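Gandley Analysis
About Us
Filed under: Company / Defense Sustainment and Supply
December 25, 2021
By Valquíria Quintana

Gandley Analysis studies how armed forces keep their equipment working. Our subject is sustainment: spare parts, depot repair, fuel and ammunition storage, and the contracts that pay for them. We do not design weapons and we do not sell them. Most of our reports deal with equipment that has been in service for more than a decade and is expected to stay in service for at least one more.

The company was set up in July to take over the parts-forecasting work of two older practices, Skudham and Pacheco. Skudham worked mainly on ground vehicles, including recovery vehicles, bridge layers and wheeled trucks. Pacheco worked on naval stores and shore-side repair. The two used different part-numbering rules, and a good share of our first months went into a single index that both sets of records could be read against. The index holds 1,799 part families. A part family is a group of items that can replace one another without a change to the equipment manual.

What we do

Our standard product is the readiness review. A review covers one type of equipment in one fleet and is delivered as a written report with data tables. It states how many units are available for use on a given day, how many are waiting for parts, how many are waiting for labor, and how long each group has waited. Waiting time is counted from the date a fault is logged, and the clock does not stop when a unit is moved from one repair line to another. Some fleets stop the clock at transfer. Where a client does so, we print both figures side by side and label them.

We also prepare cost-of-ownership estimates for equipment that is up for renewal or retirement. Labor is priced at the depot's own hourly rate. Parts are priced at the last paid price, adjusted for order size. We do not use list prices unless no order has been placed in the past five years, and those lines are marked in the tables.

The third line of work is supplier risk. Many parts in older fleets have one approved maker. Of the part families in our index, 571 have a single source, and 125 of those have a source that has given notice it will stop production. For each of these we record the remaining stock, the yearly draw and the time needed to approve a second maker. Approval commonly takes longer than the stock will last, and a large part of our advice concerns the gap between the two.

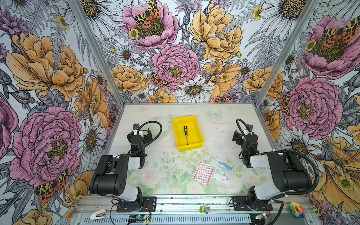
Charalambos Sotiropoulos has argued since the first draft of our method that the yearly draw is a poor guide for any fleet that may be sent abroad, and that a peacetime average "will tell you what you used when nothing much was asked of you." His preference is to plan against the highest 90-day draw on record, scaled to a full year. We now report both. The difference is small for body panels and seats. For filters, track pads, seals and batteries it can be large enough to change the order.

How we work

Each review has a lead analyst and a checker. The checker does not see the draft text until the tables have been rebuilt from the source records. If the two sets of tables disagree, the report is held until the cause is found and written down. The note on the cause goes to the client with the report, including when the error was ours.

Source records are supplied by the client. They arrive as work orders, stock ledgers and shipping notes, often in more than one format. Work orders with no closing date are kept in the count and treated as open. Work orders with no opening date are set aside and listed in an annex. We do not fill in missing dates by estimate.

Our reference library holds 1,098 technical manuals and parts catalogs, most of them inherited from Skudham. Superseded editions are kept, as fleets do not always update at the same time and a part may be correct under one edition and wrong under the next.

The Arnside tables

Clients who have worked with us before will know the Arnside tables, a set of failure-rate tables sorted by climate, road surface and hours of use. They were begun at Pacheco for shore cranes and were later widened to cover vehicles and generators. The tables are revised once a year. Values based on fewer than 30 failures are printed in italics and should not be used alone to set stock levels.

Independence

We take no payment from equipment makers, parts makers or their agents. Staff may not hold shares in a company whose parts appear in a review they are working on, and must wait two years before leading a review of a former employer's equipment. Clients may correct facts in a draft. They may not change findings, though they can attach a written response, which is printed in full at the back of the report.

Requests for a readiness review should name the equipment type, the fleet size and the period to be covered. Reviews of less than 12 months of records are not accepted.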